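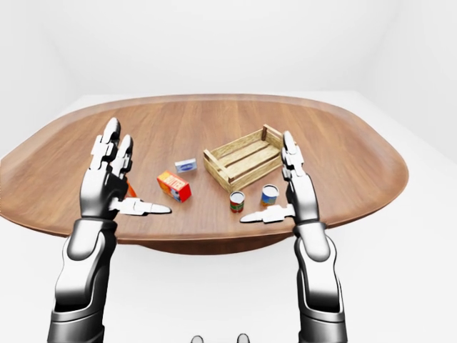 Stukby is the planning set we use to decide what to buy for a two-handed packing cell before any money goes out. It holds 274 simulated tabletop episodes, 232 for planning and the rest held back, plus one cost sheet. Task is groceries into an open crate, two arms, one table. The items are small on purpose: a couple of cans with silver lids, a red-and-orange box, a flat packet. Small stuff is where the hand budget gets decided, so that's what we simulate. If your line moves sacks or big cartons, the numbers in the sheet won't carry over.

Status
Working draft. Cost sheet last touched in June. Episodes are frozen, sheet is not.

What's in it
episodes/ – simulated runs, one folder each
sheet/ – budget lines, one tab per option
notes/ – reach and grip notes, uneven quality, sorry
holdout/ – do not tune on this

Options compared
Gerno: pair of arms plus multi-finger hands. Most expensive line by far, hands are over half of it.
Brunet: same arms, simple two-jaw grippers. Cheap to repair. Flat items are the open question.
Virach: one arm only, second arm bought the year after. Needs a fixture to hold the crate, and the fixture is not priced yet.

All three share the table, the crate and the items. Only change the hardware columns, otherwise the tabs stop matching and I have to redo the totals by hand.

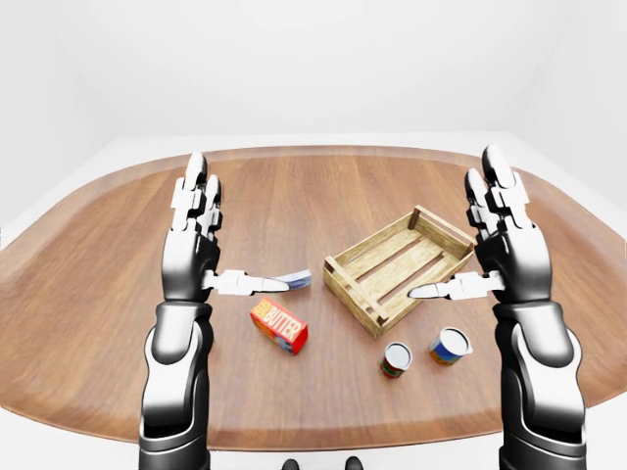

Gerno option, both hands up at the table, crate empty. Packet, butter box and two cans outside it.

How to read the sheet
Column A is list price as quoted. Column B is with spares. Use B. First version of this used A and the request came back within the day.
Spares means one full set of fingertips per hand and one wrist joint. No spare arm.
Lead time is in weeks. Longest is 20, for the hands. Order those first if you order anything.
Integration is 48 hours of labor for every option, which is too generous for Virach and probably tight for Gerno. Will split it out later.
Shipping left out. Floor work left out. Power is in.

Known problems
- White room, plain walls, soft even light. Don't use the episodes to pick cameras or lighting, they'll tell you everything works.
- Can friction is a guess. One value for all cans.
- Crate weight was entered twice in the older notes, the lower one is right.
- Table is oval in the sim. The table on the quote is rectangular, so reach at the ends is differnt. Check before you sign for arm length.
- No wear model. Finger replacement is a flat yearly figure, same for everbody.

Before you send a purchase request
Run the holdout on your option, paste the result in the tab, put your initials in the last column. Requests with an empty result cell get bounced. If two options land close, take the one with the shorter lead time and say so in the notes.

Not for
Safety sign-off. Cycle time promises to a customer. Anything with people reaching into the cell.

Contact
Judit Bognár keeps the sheet. Price changes go to her with the quote attached, not as a number in a chat message. Episode bugs: open an issue and give the folder name.

To do
– price the crate fixture
– rerun holdout for Brunet with the flat packet
– split integration hours by option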